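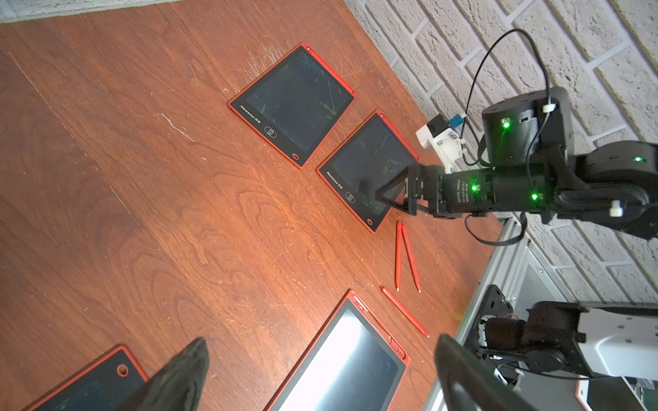
LCD writing tablets on a wooden table.

Jirnel Help Community > Browser > Content blocking

Site exceptions stop working after update, and sync brings back deleted ones

Posted by gridlatch, 24 June 2022

I run the Jirnel browser on two machines, a desktop and a laptop, both signed in to the same sync account. Content blocking is set to Strict on both. I keep a short list of site exceptions for pages that break when scripts from other domains are blocked. One of them is the Hancombe parts catalog we order from, which loads its search box from a separate host.

After the last update the catalog search box is gone again. The exception is still in the list. If I open Settings > Privacy > Content blocking > Exceptions, the entry is there with the status "Allowed," but the toolbar shield shows 7 items blocked on the page. Turning blocking off completely brings the search box back, so the page itself is fine.

The other problem may or may not be related. I deleted a few old exceptions on the desktop, and after the next sync they came back. I deleted them again on the laptop and the same thing happened.

What I have tried so far:
Cleared cache and cookies for the catalog site.
Removed the exception and added it again from the toolbar shield.
Started with all extensions disabled. No change.
Restarted both machines.

I would prefer not to reset the profile, as I have a lot of saved form data in it. Is there a way to see which rule is doing the blocking?

rowan_stack

Same here on a news site. I just switched from Strict to Standard and it went away. Ads are a bit worse but not terrible. Might be worth a try if you don't need Strict for anything.

pinhole_cache

Two separate things are going on.

First, the exception. Before the update, an exception covered the page and everything the page loaded. Now there are two scopes: "This address" and "This address and embedded content." Old entries were carried over with the narrow scope, and the toolbar shield also adds new ones with the narrow scope. That is why removing it and adding it again made no difference. The status column says "Allowed" in both cases, which is misleading.

To change it, open the Exceptions list, click the entry itself (the text, not the switch on the right), and set Scope to "This address and embedded content." Close every tab that has the site open and load it again. A plain reload keeps the old decision for that tab.

To see which rule is blocking, open the page, press the shield, then choose Details > Log. Each line gives the host, the rule, and the list the rule came from. If the search host shows up under the Piner list, the scope change will fix it. If it shows up under a custom list you added yourself, it will not - custom lists are checked before exceptions, and you have to add an allow line to the custom list instead. The format is two at signs, two vertical bars, the host name, and a caret, with no spaces.

Check what the host is before you allow it. Some of the 7 blocked items are probably trackers, and the wide scope lets all of them through on that page. If that bothers you, leave the scope narrow and put an allow line for the search host alone in a custom list.

Second, the sync problem. Deletions are stored as markers, and the markers are only accepted if both devices use the same version of the exceptions file. If one machine has the update and the other does not, the older one uploads its full list and the deleted entries return. Check Help > About on both. If they differ, update the older one first, then do this in order:

Turn sync off for "Site settings" on both machines. Leave the other sync categories alone.
Delete the unwanted entries on both.
Turn it back on for the desktop and wait 20 minutes.
Turn it back on for the laptop.

The wait matters. The server holds the previous copy for a while, and a second device that connects early will be handed the old one. None of this touches saved form data, which is in a different category.

If you have the Gounder extension installed, be aware that it keeps its own copy of the exceptions and can write them back when it starts. It has an option called "Mirror browser settings" which should be off while you do the steps.

gridlatch

The laptop was one version behind. Updated it, went through the steps, and the deleted entries have stayed away so far.

The log showed the search host under the Piner list. I went with the single allow line and kept the narrow scope. Search box is back and the shield still shows the rest as blocked. I don't use Gounder.

One note for anyone else trying this: the Log entry only appears under Details when the window is wide enough. On the laptop I had to maximize the window before I could find it.

pinhole_cache

Good to know about the window width. There is an open bug report for the toolbar shield using the narrow scope without asking, and it is marked for the July release. I would leave your allow line in place after that, as it is the tighter setting anyway.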